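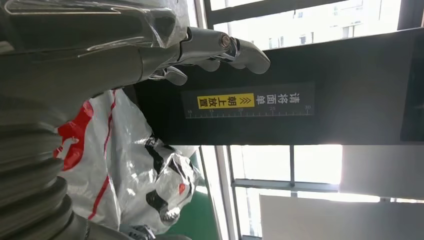
Quick gallery from the Presgate parcel room, put together between shifts so excuse the spelling. People keep asking what it's like working beside the new station, so this is mostly about that, the pictures are there to help. Short version - the job is different, the day is different, the floor is the same floor. The sign on the scan column asks for the waybill face up, and it asks the same of everybody, metal fingers included. Soft bags are the hard part. A box has a top. A red and white plastic bag full of who knows what has no top at all until you find the label, and finding the label used to be most of my day.

I started on parcels in 2014. Back then, pick it up, turn it, find the label, scan it, put it down, next one. All shift. Wrists gone by lunch. Lucie Chan had it worse than me, she was on bags only for two winters and wore a brace home most nights. So when Hivenier said they were bringing in arms for the scan work there was a lot of talk in the lunch room, some of it pretty sour. Fair enough too. We'd heard "nobody loses hours" before, at other places.

What they told us in May: 13 people on the line, 13 people after. So far thats held. Not the same 13, two moved to dispatch because they wanted to, and dispatch got a couple of new starters to train. I'll say if it changes.

What went away -
Turning bags by hand for hours. Don't miss it.
The scan rate on the board with your name beside it. Really don't miss it.
Talking across the bench. That one I do miss. You used to stand shoulder to shoulder and now there's gear between you.

What came in -
Watching. A lot more watching than I expected, and it's tiring in its own way. You look at a bag and think, just flip it, and you have to keep your hands to yourself.
The problem pile. Torn labels, labels under tape, two labels on one parcel. All comes to a person.
Ana, which is the software that logs the problem pile. Nice when it works. Slow to load after lunch.
More training. Siham Fakhoury did ours, four mornings, good trainer, no silly questions made to feel silly.

Siham's best tip was about where to stand. Back a step, side on, so you can see the bag and the scan base together. Next picture is much closer to that.

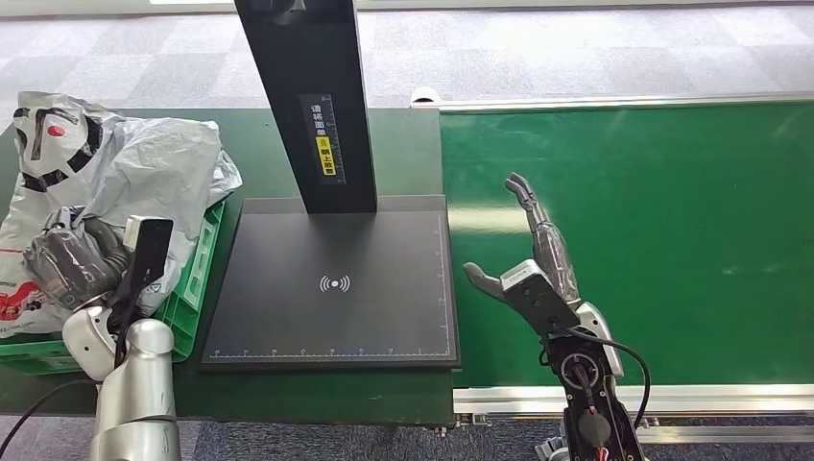 Scan station with the green belt alongside. One hand on the bag, the other open beside the base.

That base is where the old hands and the new hands meet, sort of. Same rulers along the edges, same face-up rule. When we do a bag from the problem pile ourselves it's the same steps we always did, only fewer of them in a row. Delyth Lewis timed herself for a laugh and reckons she's slower now than she used to be. She also says her shoulder stopped clicking. I know which I'd pick.

Money, as people always ask. Station minders get 85 cents an hour more than the old bench rate. Not nothing. Not a lot for learning a whole new job either, and Severin Bachmann has raised it with Presgate on our behalf. No answer yet. Will post when there is one.

Breaks are better. We rotate every 70 minutes, off the station and onto something where you walk around. Mireille Rizk pushed hard for that one and got it in writing. If your site is getting a setup like this, ask for the rotation early, before the roster is set. Much harder to get it in afterwards.

Couple of things I'd still like fixed -
A stool at the problem pile. Asked twice.
Somebody from the bench in the room when the layout gets changed. We know where people's elbows go.
Ana in a bigger font. Half of us are over 50, come on.

The Chamoun depot is next in line for the same gear and a few of their crew are coming over to have a look. Come find me or Lucie, we'll show you round and you can ask what you like. Bring closed shoes and sign in at the front desk first.

More pictures when I get a minute. If you work here and want your bit added, leave a note in my tray.

Page updated Feb 21, 2020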